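**Paper bags and used cups to get their own bin at Gridham store**

GRIDHAM, 5 April 2026 – The Zundis home and bath store in Gridham will start sorting its paper and cup waste this month, after a year of sending nearly all of it out with the general trash.

The store sells sinks, faucets and vanity tops, and it keeps part of its stock set up for customers to look at. Coffee is free at the counter. Small parts such as drain rings and washers go home in brown paper bags. Both habits produce waste, and much of it ends up on the display pieces. Cups are left beside the faucets, and crumpled bags are left in the basins.

Under the new plan, staff will clear the display tops at set times, separate paper from cups, and wipe down the stone and the basins before the next customers come through. Until now the clearing was done at closing, by whoever was free.

A trial last October covered 12 display units. In that month the store collected 336 cups, many of them with a bag or a napkin pushed down inside. The hauler used by the store, Cukudetti, will not take cups with paper stuffed in them as part of the paper load, so the two have to be pulled apart before they go in the bin. Clean brown bags can go straight into paper. Bags with coffee on them go into the trash.

The store said the pulling apart takes longer than expected. A bag that has been pressed into a cup tends to spring open and tear when it is taken out, and small parts are sometimes still inside. Two drain rings and a set of faucet washers turned up during the trial and were returned to stock.
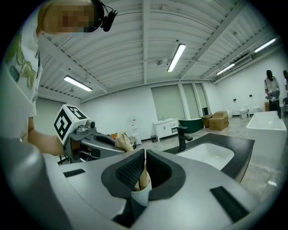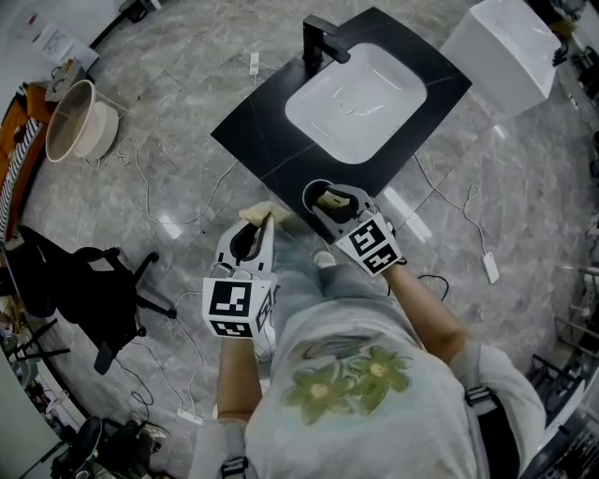 Not everyone who shops there thinks sorting is the right place to start. Ó Néill, a regular customer, said the store should stop giving out the bags for single parts, and that a washer fits in a pocket. A bag for every item was a waste before it ever reached a bin, Ó Néill said, and the same went for handing a cup to someone who only came in to measure a sink.

Zundis said it had looked at dropping the bags and decided to keep them for now. Loose parts get mixed up at the counter, and the size is written on the bag when the part is sold. Customers will be asked whether they want one. Those who bring their own mug for coffee can have it filled at the counter, and the store will put up a sign about it.

The cleaning side of the plan matters most for the dark vanity tops. Coffee rings and water spots show up quickly on black stone, and the store has been using a damp cloth followed by a dry one. Scouring powder is off the list after it dulled one of the older pieces. White basins will get a mild soap and a rinse bucket, as the display sinks are not connected to water.

Each unit will be cleared every 60 minutes during opening hours. Staff will keep a tally sheet by the counter for the first few weeks, mostly to find out whether the hourly round is needed in the mornings, when the store is quiet.

The new bins hold 32 gallons each. One will be for paper and one for cups, with the existing trash can kept between them. They will stand near the main door, and a smaller pair may go in at the back if the first set fills up too quickly. Cukudetti will empty the paper bin on its normal route at no extra charge to the store.

Customers with leftover Zundis bags at home can bring them back in any condition as long as they are dry. Flat bags without tears will be used again at the parts counter, and the rest will go in with the paper. Plastic sleeves from faucet boxes are not part of the plan and should still go in the trash.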